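Chapter 11

Surfaces: What We Stand On, Lean On and Wipe Down

When I was a student I shared a house in Lollside with a woman called Esi Adjei, who was training to be a decorator and who had the habit of putting her palm flat on things. Walls, worktops, bus shelters, the side of a church once. I used to find it embarrassing, and then I found myself doing it too, and I have been doing it ever since (my family will tell you so, at length, if you give them the chance). You can learn a surprising amount about a surface with your hand. You learn whether it is smooth or only looks smooth, whether it gives a little, whether it has been painted by somebody patient.

In the last chapter we dealt with what holds a building up. We spent a good many pages on beams, loads and joists, and if you are reading this straight afterwards you have my sympathy and may want a cup of tea before going on. This chapter is gentler. We are going to look at the outermost few millimetres of a room, the part that people touch and see every day, and ask how it is chosen, how it is finished and how it grows old.

The word "finish" causes trouble straight away, so let us settle it. On a building site the finish is the last layer put on: paint over plaster, oil over timber, sealer over concrete. In a shop, though, people use the same word for how a thing looks, so that two tins of paint of exactly the same colour can be sold in a matt finish and a gloss finish. Both uses are correct and you will meet both, often in one sentence. In this book I shall say "coating" when I mean the layer and keep "finish" for the look, though I dare say I slip now and again, and my students are always pleased to catch me.

Why the last layer matters

A surface has several jobs to do at once, and they pull against each other. It has to keep out water, or at any rate slow it down. It has to put up with being rubbed, knocked and leaned against. It has to be cleaned with whatever happens to be under the sink. And somebody has to like it, or they will cover it over within the year and all your careful work will vanish under wallpaper.

Take the canteen floor at the Huỳnh bakery, which we shall come back to as our case study in section four. The floor covers 80 square metres and is crossed all day by people in heavy shoes carrying hot trays. The first coating was chosen for its shine. It looked splendid in February, when the doors opened, and by the summer there was a dull grey path worn from the ovens to the tables, so plain that new staff used it to find their way. The coating that replaced it is flatter and, to my eye, rather dowdy. It has lasted very well.

I don't tell that story to be unkind about shiny floors. I have one in my own kitchen. The point is that the bakery asked how the floor would look on the first morning, when it might have asked how it would look after 692 of them.

Light and the pale surface

We shall begin the chapter proper with light, as it affects everything else. A surface that throws light back evenly in all directions looks matt. A surface that throws most of it back in one direction looks glossy, and you see lamps and windows in it. Between the two lies a long slope of eggshells, satins and silks, whose names mean slightly different things to every maker. Please do not try to learn them by heart. Ask for a sample and paint a board.

Pale greys deserve a word of their own. They are popular, they are restful, and they are a good deal harder to get right than people expect. A grey that seemed warm in the shop may turn blue in a north-facing room, and a grey that seemed blue may go the colour of porridge under an old lamp. The Pruva range, which we use for our exercises, has a great many of them, and I have had perfectly sensible adults nearly in tears over the cards.

It helps to see a pale grey next to something dark. Your eye is a poor judge of one tone alone and quite a good judge of two side by side, and it will also notice how a dark matt material shows light flecks and scratches that you might never pick out on a lighter one.

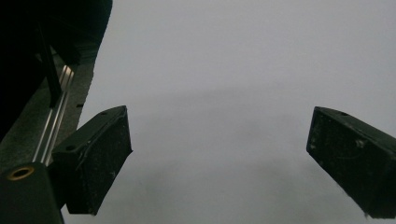 Nhàn Tăng

Before you go any further, try the same comparison at home. Choose a pale surface you know well, a tabletop or a windowsill, and put something dark and dull down beside it. Look at the pair in the morning, then again with the curtains drawn and the lamp on. Write down the words that come to you for each tone, however silly, and keep the page somewhere safe, as we shall want it for the exercise on naming colours.

What you will need for this chapter

A soft pencil, a notebook that can stand a splash, three small boards, a clean cloth and a little Flultus primer or whatever your college keeps in the store. Old clothes, please. I say this every year and every year somebody arrives in a new jumper.

Section one starts with bare plaster and the question of when it is dry enough to paint.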